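Share 14 Comments 3

Speaker notes – "Wrist Camera First: Building a Perception Stack for Grabbing Snacks"
Jamila Liyanage, with software by Nazma Wanigasekara and the rest of the Marulach crew
Afternoon session, 25 minutes plus questions

Slide 1. Title

Say hi, wait for the door to close. Thank Nazma early because she wrote most of the code I'm going to show and she'll be taking the hard questions from the second row.

The short version of the talk: we put almost all of our perception on the wrist, and we love it. I want to tell you what that did to the planner, what it did to our logging, and which parts I'd write again from scratch (there are a few!).

Slide 2. The stack in one breath

Four processes. Vusten does perception and publishes objects with a pose, a mask and a confidence. Sikder is the planner. The controller is small and boring and I'm very proud of how boring it is. Zukbridge is the glue – it timestamps everything, records everything, and lets us replay a run on a laptop on the train home.

Don't read the arrows out loud. Point at Zukbridge and say we'll come back to it.

Slide 3. What Vusten has to deal with

Give people a few seconds to look before talking.

Start with the clear acrylic stand. I could do the whole 25 minutes on clear acrylic. Depth goes straight through a step and lands on the table, so in our early builds the Snickers bar was floating in space and the planner was perfectly happy to drive a finger through the shelf to reach it. We now fit the stand as a known shape first, then hang the objects off its steps. The fit only needs a few good edges, and once you have it the two round jars come out at sensible heights.

Then the foil lids on the trays in the basket. Crinkled foil gives you a hundred tiny highlights that all move when the wrist moves. Our tracker used to split one stack into a whole family of objects. What helped was matching across frames on the outline and giving the shiny inside almost no vote.

Last one: things you only get part of. The shortbread box runs out of view and all we can read is "CHIP SHORTB" and then it stops. Vusten used to throw away any object touching the image border. Now it keeps them with a flag that says "partial", and Sikder may look at them but may not grasp them. Tiny change, huge difference in how much the planner knows!

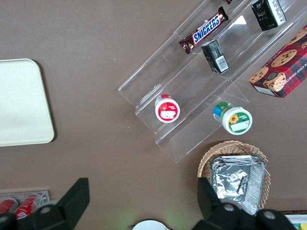
Slide 4. Masking out ourselves

The fingers are in every single image. Early on Vusten detected them as objects, gave them a nice high confidence, and Sikder planned around them. You have not lived until you've watched a robot try to avoid its own hand.

We render the fingers from the joint readings, grow that mask by a few pixels, and drop everything under it. It runs before detection. Mention that the grown mask eats real objects too, so anything sitting between the fingers near the bottom edge needs a second view from a different wrist angle.

If someone asks about learning the mask: we tried it, it worked, and it broke the moment we changed fingers. The rendered one took Nazma an afternoon.

Slide 5. Looking costs time

Every extra view is a move. Sikder scores a view by how much it would change the plan, and if the answer is "not much", it skips the view and gets on with the job. The scoring is a plain weighted sum. I know, I know. We had a much fancier version and none of us could explain its choices at the whiteboard.

The budget for one scoring pass is 120 milliseconds. We hit it on the laptop too, which matters for replay.

Slide 6. One object, one basket

My favorite slide, so slow down.

One wrapped sandwich in a round wicker basket sounds like a rest after the shelf. It's a lovely test, though, because the two hard parts sit right on top of each other. The film is clear, and at the lower end of the wedge it bunches up past the bread, so where does the object stop? Segment the bread and your fingers come down on loose plastic. Segment the film and you get a mask with bits of wicker showing through it.

So Vusten publishes both now, a core mask and a loose mask. Sikder grasps on the core and checks clearance on the loose one. The basket rim goes in as a collision ring, slightly oval in the image, and we fit it from the braided edge. The weave inside gives the feature matcher far too much to chew on, all those spokes running to the middle, so once the rim is fitted we turn the matcher down inside it.

Point out the fingers: open wide, tips over the rim. Sikder wants the full opening before any descent into a container. It costs a little time and I'd make the same call again.

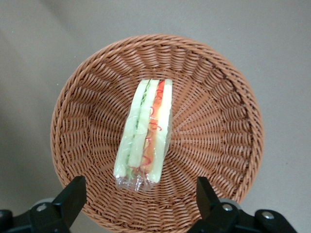 Slide 7. Zukbridge and replay

This is the slide I'd keep if you made me throw out the rest. We have 2385 recorded runs in the archive, and any change to Vusten or Sikder gets replayed against 389 of them before it merges. Those were picked by hand, mostly because they annoyed us.

Demo here if the clock says we have time. Open a run, scrub to the acrylic stand fit, swap the old Vusten build in, and let people see the candy bar float. If the projector is being difficult, skip it and tell the story.

The log format is dull on purpose – flat files, one clock, no cleverness. Buffers are capped at 1000 messages per topic, and if one fills up we fail loudly.

Slide 8. What I'd redo

Partial objects from the first day. Two masks per object from the first day. And I would put the container fit in its own process, because right now it lives inside Vusten and restarts whenever Vusten does, which was fine in November and is getting old.

Slide 9. Questions

Likely ones: why no overhead camera (we have the mount, we keep not needing it), what happens with a floppy bag (badly, so far), can I have the code (Zukbridge yes, ask Nazma about the rest). Leave the links up while people pack.

3 comments Share this talk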